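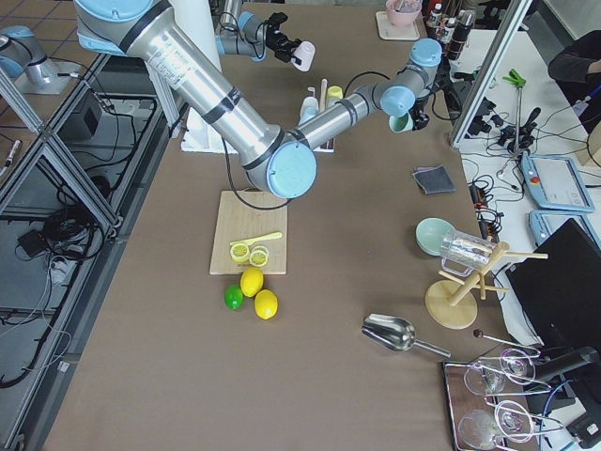 Two robot arms now do part of the drinks work at Rekholm

09/04/2020

The catering company Rekholm has started to use a pair of robot arms in its preparation kitchen at Kakside, where cold drinks and fruit garnish are made for conference guests and staff canteens in the area. The arms work over one table, with a cutting board between them, and they are taught to handle cups, lemons and glasses. The installation was done by Inora, a small automation firm which also trains the kitchen staff.

The company has 14 employees in the kitchen. According to the manager, Jytte Vídalín, none of them will lose the job because of the arms, but several of them have already got other tasks. Two persons who before stood at the garnish station the whole morning now share their time between the robot table and the packing of orders.

"The cutting of lemons was the work that most people wanted to get away from," says Vídalín. "After three hours the wrist is tired and the small cuts on the fingers are burning from the juice. We had discussed this problem every year since I came."

In May the kitchen sent out 2,411 drinks. In the same month one year before, the number was 2,061. Vídalín wants to be careful with this comparison, as the company also got a new customer in the spring and the arms were used only on some of the days.

The arms are not quick. An experienced employee can still prepare a tray in less time, and it happens that a cup is gripped too low and must be put back by hand. For this reason one employee always stays close to the table when the arms are moving. This person has the teach pendant, the hand-held control with the red emergency stop, within reach. It is a new responsibility, and in the beginning it was not popular.

"You stand and look, and you feel that you are doing nothing," says one of the employees, who has worked in the kitchen for nine years. "But if you look away, you miss the moment when it goes wrong. I was more tired in the head than before. Now it is better, because I have learned which movements I need to follow and which I can trust."

The staff also asked for changes in how the table is arranged. At first the tools were put where it was easiest for the arms to reach them, and the people had to stretch over the board when they wanted to clean. After some weeks the places were changed, and the cleaning is now done from the long side with both arms parked.

The training takes four half days. It covers how to stop and restart the arms, how to show them a new position, and how to write down an error so that Inora can understand it afterwards. Until now the staff have written 274 such notes. Most of them are about glasses and cups, and a smaller part is about fruit which rolled away.

The employees who finish the training get a supplement to the hourly pay. The size of it was agreed for one year and will be discussed again after that.

Rekholm has a second kitchen at Koo, where everything is still prepared by hand. The staff there have visited Kakside to see the arms, but no decision is made. Vídalín says that she first wants to hear from the people who would work beside them.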